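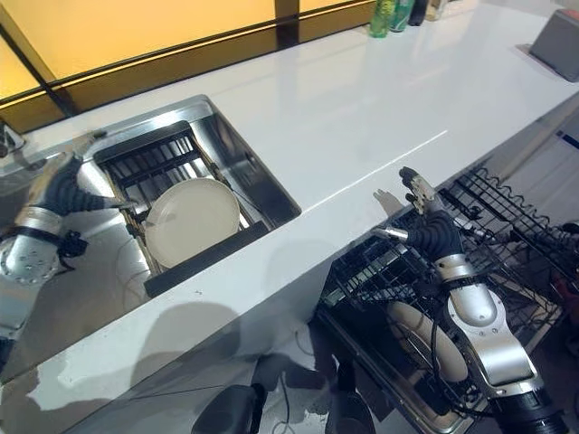

Frequently asked questions about the kitchen recordings

I get a lot of mail about how we collect examples at Werari, mostly from students and from people starting up their own recording room. I've been answering the same things over and over, so I finally sat down and wrote the answers out. Last updated September 25, 2018.

What are you collecting, exactly?

Examples of dishes going from a sink to a dishwasher, done by a two-armed robot with a person running it. Each example is one recording: the camera view from the robot's head, the position of every joint, and what the operator was telling the arms to do at each moment. We call one of those an episode. The learning system gets fed piles of episodes and tries to work out which movement goes with which view.

So the robot isn't doing it by itself?

Not in these recordings, no. There's a person behind every move. The model that comes out of the training is a separate thing, and it gets its own test days. I keep those two kinds of files on different drives after mixing them up once, and I would really like to never do that again.

How many episodes do you need?

We set a goal of 1000 for the first round. As I write this we have 276 that passed checking. I picked 1000 mostly because it was a number I could defend in a meeting! My hunch is that the last few hundred will teach the system less than the first few hundred did, unless we keep changing things up, so that's where my energy goes.

How long does one episode take?

It depends a lot on the operator and on the dish. A plate that's leaning nicely is quick. A flat one is a slog, as you have to get a finger under the rim first, and new operators tend to poke at it for a while. I don't put a time limit on anybody. If you rush people, they start ramming the tines, and then you've got a whole afternoon of episodes that teach ramming.

Why plates first?

They're thin, they're stiff, and there's a clear right answer at the end: the plate is standing between the tines or it isn't. Bowls are next on my list. Glasses can wait until December at the earliest, and I'm in no hurry there.

Does the plate always start in the same spot?

No, please don't do that! If it always starts in the same spot, the system learns a spot. Before each episode we move it somewhere else on the drying rack, turn it, tip it against something, or lay it down flat. We also change what's already in the dishwasher. Sometimes the lower rack is empty, sometimes there's a plate in the tines already, and the second case is harder than it sounds. The new plate has to go in without knocking the old one, and the operator is judging the gap from a camera view.

Do you clear the counter before recording?

Only the part we need for the arms. Bottles along the back can stay where they are, and I ask people to shuffle them every so often. A kitchen has stuff in it. My first batch, way back, was recorded on a perfectly bare counter, and the model trained on it got very confused by a coffee mug. (I had left the mug there. It was my mug.)

Which arm does what?

Usually the one on the sink side picks up and the one on the dishwasher side puts away, with a handover in between if the reach is awkward. I don't force it. Ronja Wikström likes to carry a plate all the way across with one arm, and Muammer Altıntaş hands over nearly every time. I want both styles in the set, but I do write down who was operating, so that I can train on one person's episodes alone and compare.

What do operators find hardest?

Depth, by a mile. You're looking through a camera over the robot's shoulders, more or less, and it's tough to tell whether a finger is above the rim or behind it. My advice is to come in low and slow and to watch the shadows on the counter – they tell you how high the hand is before anything else does. The other hard part is remembering the arm you aren't using. People park it right over the rack and then have to steer around it.

What do you do with failed attempts?

It depends on the kind of failure. If the plate slips and the operator picks it up again and finishes, I keep it, happily. Those recoveries are some of the most useful things we have. If somebody stops partway to answer the phone, I toss it. If the arms bump each other, it goes into a folder called Grurden, which is named after nothing at all, and I look through that folder when I'm planning changes to the setup.

Who checks the episodes?

I do, plus one other person, so two sets of eyes on each. We watch the video at double speed and mark the start, the grasp, the release and the end. If the two of us disagree on where the release is, we go by the finger positions in the joint data and move on. I used to agonize over this. A few video images either way hasn't made a difference that I can measure.

Do you use water or soap?

Not for the plate episodes. Motors and cables near a sink make me nervous enough when everything is dry. We've talked about damp plates with Rácz, the outfit that looks after our arms, and the answer so far is a polite no.

Speaking of cables, do they get in the way?

They do! A cable that wanders into the basin can snag on a finger, so check before you hit record and check again when you swap operators. I'll live with a cable in view. I won't live with one that's pulled tight.

Can I have the recordings?

Not yet. I'd like to share the plate set once the first round is finished, along with the notes on who operated and how each plate started out. Zurnidier has said they'll host it, but we still have to agree on the file layout, and I'm the slow one there.

Can I come and try operating?

Yes, if you can get yourself here and you don't mind an hour of practice before anything counts. We don't keep the practice runs. Wear shoes you can stand in, and write to me a couple of weeks ahead so I can hold a slot. Left-handed people especially welcome, as I've got hardly any left-handed episodes and I'm curious if they look different.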